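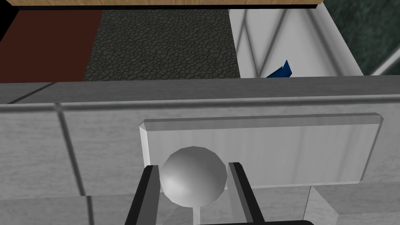 A silver knob on a marble-patterned cabinet front.

The Vellesness meteor watch began in August, as these things do, with 300 people in a field looking at cloud. The organisers had promised up to 20 shooting stars an hour. By midnight we had seen a plane, a second plane and the inside of a great many flasks.
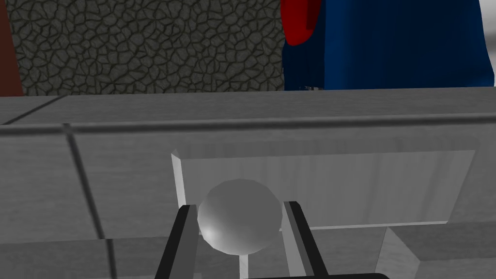
I had come with a Hakala folding stool and a star chart I was holding upside down – an easy mistake, and one I kept up for most of the evening. The field belongs to Fimwood, a farm with no street lamps within 9 miles, and the dark there is so thorough that people apologise to gateposts.
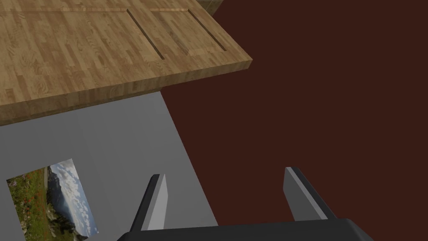
Then, a little after one, the cloud slid off towards the coast and the Milky Way was simply there, like a relative who has let himself in. The talking stopped. A meteor went over, long and greenish, and everyone pointed at where it had been.

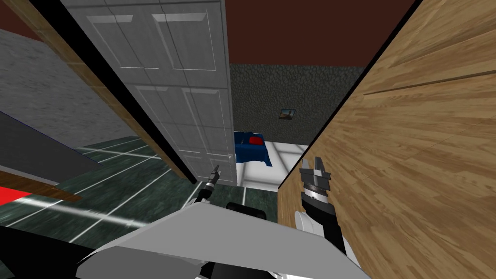

Someone near the hedge said that one didn't count, as she'd been pouring the tea, and could it please be done again. It was, several times. I logged 23 before my neck gave out, and have since crossed off two as probable moths.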